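The Drawer, the Box and the Bin Behind the Furnace

Every house has a drawer that won't open all the way. Ours is the second one down, left of the stove, and it has been stopped by the same soup ladle since we moved in. You slide a hand in, press the ladle flat, pull, and swear. Guests think it's locked.

I bring this up because the Hiltach Street Neighborhood Newsletter promised a piece on fall cleaning, and fall cleaning in my experience is mostly a matter of loose things. Furniture is easy. Furniture has a place and stays there until somebody moves out. Loose things have no place, so they get a container, and then the container needs a place, and by the time you've found one you own a shelf.

I started in the basement on a rainy morning with 3 bags: keep, give away, throw out. The system comes from a library book called The Drernska Way, which spends 66 pages on the feelings you may have while holding a spatula. I had very few. What I had instead was a coffee can of keys. Two of them open our front door. One says Fustovitz on it, and as far as I can learn Fustovitz made filing cabinets. We have never owned a filing cabinet. I put the key in the keep bag, took it out, and put it back in again, and that was the first half hour.

The book says to handle each object once. Whoever wrote that did not have a box of cords. Ours had been packed by someone (me) who believed that if you lay cords in neatly they will stay neat. They came up in a single piece, like a wig. I found the charger for a phone we traded in years ago, a cord for a slow cooker whose crock broke, and an extension cord with a third prong bent at an angle that suggested a story. I kept the extension cord until my spouse came down and looked at me.

A few things I learned, for those of you about to go down your own stairs:

Do the jars first. Screws in a jar look like a collection and feel like an achievement, and you will need the lift later.

Don't read the manuals. There was one for a Kiss hand mixer in four languages, and I read the English and then had a go at the others.

Set a timer. I set mine for 10 minutes per box and ignored it every time, but it did give the morning a shape.

Eat lunch upstairs. If you bring a sandwich down, you will sit on a box to eat it, and then you will open that box.

The bin behind the furnace I left for last, on the theory that it had waited this long. In it were a doorknob, half a bag of grout and the good flashlight, which we had replaced two flashlights ago. Also a trowel belonging to the neighbors across the street, with their initials burned into the handle. I returned it that evening after dark and leaned it against their garage, like a decent person.

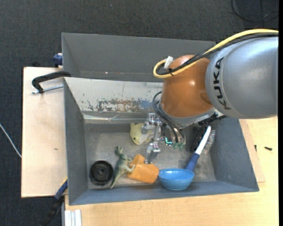
Six loose objects, one metal bin. Most of our basements should be so lucky.

By supper the keep bag was full, the give-away bag had a fondue set in it, and the throw-out bag held the slow cooker cord and a great deal of lint. The book would call this a beginning. The keep bag is now at the bottom of the basement stairs, where it is in everyone's way, and I expect it will be there when the snow comes.

The neighborhood swap table goes up again in September, in the church lot at the corner, same as last year. Bring clean, working items and take home whatever you don't bring. Paint, mattresses and anything with a fuel tank will be turned away. Games missing pieces are fine if you write the missing pieces on the lid. Tables are first come, first served, and if you can lend a folding one, put your name on the underside in marker, or it will end up in somebody's basement.

I'll be there with the fondue set. If anyone has a Fustovitz filing cabinet they can't get into, come and find me.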